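February
by Seon-mi Pyo

I have now baked rye bread every Wednesday for long enough that my neighbors plan around it, and I want to tell you about it because I am completely hooked and everybody at home has stopped listening.

It started with a bag of flour. My sister moved out to Gemcombe and left me everything in her kitchen that wouldn't fit in the car: half a jar of capers, a waffle iron, and a big paper sack of dark rye from the mill at Tarness. I'd made plenty of white bread before and figured rye would be the same thing with more color. Oh, it is so different! I kneaded that first dough for ages, waiting for it to turn smooth and stretchy, and it never did. It stuck to my hands, my sleeves, the faucet, the phone when my mother called. I kept adding flour until I had something like modeling clay, and then I baked it, and then we ate it with a lot of butter and were very polite to each other.

So I went to the library in Rolgate and took out three books on the subject, and all of them said to leave it alone. Rye doesn't build the kind of stretch that wheat does, so you can knead it till dinner and get nowhere. You stir it with a strong spoon until there's no dry flour left, you scrape it into a greased pan, you smooth the top with a wet hand, and you walk away. That's the whole job. I can't tell you how happy this made me. I have bad wrists, and I'd been thinking my bread days were numbered.

The sourdough part is where I got a little obsessive (my husband would take out "a little"). Rye starter is wonderfully easy to keep. Mine lives in an old pickle jar at the back of the fridge and gets fed on Tuesday night, and by breakfast it's domed up and smells like apples and a bit like paint. The paint smell worried me at first. It goes away after a feeding, and if it's really strong I just feed it twice.

Here's what I do now. At night I mix a big spoonful of starter with 200 grams of rye flour and the same weight of warm water, cover it with a plate, and put it on top of the fridge. In the morning I add more flour, more water, salt, a spoonful of molasses, and whatever seeds I have. Sunflower is my favorite. Pumpkin is good but they get a funny green tint that my son objects to. I soak the seeds overnight too, in hot water, and if you skip that step they'll pull water out of the bread while it bakes and you'll get a dry, crumbly slice. Ask me how many loaves it took me to work that out.

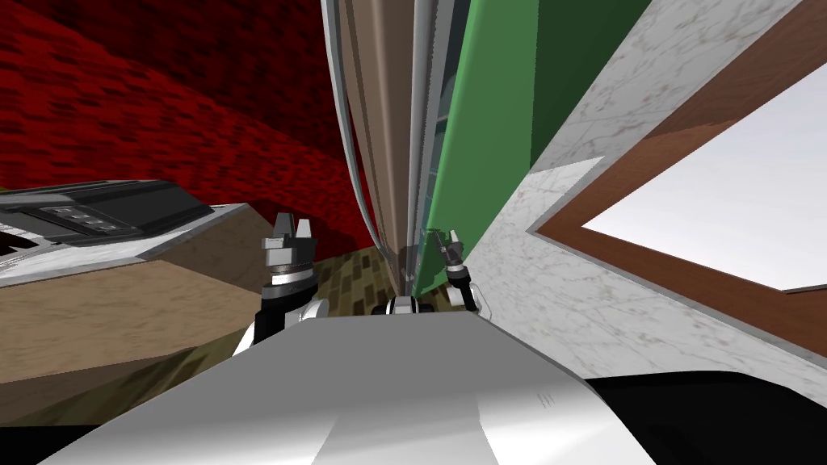 Then comes the pan, and I have opinions about the pan. A long narrow one with tall sides makes the best sandwich slices, and it bakes more evenly than the short fat kind I used to have. Grease it much more than you think you need to, right up into the corners, and then shake some rye flour around in it. I once lost the entire bottom of a loaf to a pan I'd been stingy with. We ate the top half like cake.

After that it's a matter of watching for the pinholes. When the dough has come up near the rim and the floured top has cracked a bit and you can see tiny holes starting to open, it's time, right then, so have the oven hot. My kitchen is cold this month and it takes 2 hours, but in summer it can sneak up on you. I start hot and turn it down after the first stretch, and I leave it in until it's darker than looks sensible. Pale rye is gummy rye.

And then you have to wait, and I mean really wait, until the next day. I know! The house smells incredible and there's a loaf sitting there wrapped in a towel and you can't touch it. If you cut it warm, the knife comes out coated in paste and the middle is like putty. I cheated the first few times and I was sorry every time. By the second day it slices thin and clean, and on the third day it's even better, a bit sour, a bit sweet, and so good with a hard-boiled egg that I've been eating that for lunch all week and looking forward to it from about ten in the morning.

It keeps forever, too. I wrap mine in a cotton cloth and then in a bag left open at one end. When it finally gets too hard to enjoy, I cube it and toast it in a pan with oil and garlic for soup, or crumble it up with brown sugar and put it over stewed apples, which was my sister's idea and is worth baking a loaf for all by itself.

Next I want to try a scald, where you pour boiling water over part of the flour and let it sit warm for hours until it turns sweet. The book makes it sound simple. I've also got caraway seeds to use up, though I seem to be the only one in the house who likes them, so that may be a small loaf just for me. I'll post how it goes, with the amounts written down properly this time.

Comments

Devadiga
I did the same thing with adding flour! Mine could have held a door open. Trying the wet hand method this weekend.

Marnie
Do you cover the pan while it rises? My top always dries out before I see any holes.

Seon-mi Pyo
Marnie, yes, I put a big upside-down bowl over the whole thing. A damp towel stuck to mine and took the top off with it.

oldstove
Caraway forever. Your family is wrong.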